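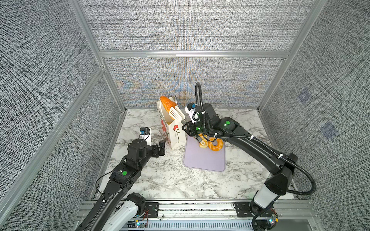
Trunduvholm bakery sale moves indoors and sells out of bagels again

2021-11-10

I got to the Restau hall a little after the doors opened and there was already a line past the coat hooks, which tells you how people in Trunduvholm feel about bread. The fall bake sale used to be held out on the square, but after that soggy October weekend the organizers decided they'd had enough of wet paper bags and moved the whole thing inside. I'm all for it!

Two bakeries are supplying the sale this year. Grisach does the bagels, and Warraich does pretty much everything sweet, along with a twisted ring that I have now eaten on three separate visits. It's the braided one with the shiny crust, and if you pull at it along the twist it comes apart in long soft strips. (I tried to save half for breakfast. I did not save half.)

A plain golden bagel from Grisach is still 80 cents, same as last year. The twisted rings are 95 cents, and you can get either one on a tray to eat at the tables or have it put in a white paper bag to take home. The trays are new, by the way, a nice pale purple color, and they're plastic, so please bring them back to the counter when you're finished. A few went missing last time and they'd really like to keep the set together.

Money from the sale goes toward a new oven for the hall kitchen. The old one heats on one side only, as anybody who has tried to make a casserole in there will know, and the people who run the cooking classes have been asking for a replacement for ages. So far the sale has brought in $2,215, and that's before the last batch of bread orders gets added up. The hall will pay for the wiring out of its regular budget.

I asked at the counter if we could order ahead, and the answer is yes. There's a sheet by the door where you put down your name and what you want, up to 2 dozen of any one thing. Orders are bagged up before the doors open and kept behind the counter until noon. After that they go back out for everybody else - so set an alarm if you're a late riser like me.

The bagels were gone well before closing on my last visit, and the sesame ones went first. Grisach has promised a bigger delivery next time. Warraich is also planning a cinnamon version of the twisted ring, and I'll be in line for that one too. The sale runs every week until the hall closes for the holidays, with the side entrance open for strollers and wheelchairs. Parking is behind the building, but it fills up fast, and walking over gives you an excuse for a second bagel.

Comments (4)

breadandbutter61
Is there anything without sesame? My grandson can't have it.

hillroad_mom
The twisted rings are so good warmed up for a few minutes with butter. Don't microwave them, they go chewy.

TKR
That oven was bad when I took the pie class, and that was years ago. Glad it's finally getting replaced.

northside walker
Do they take cards or is it cash only? Couldn't find it in the article.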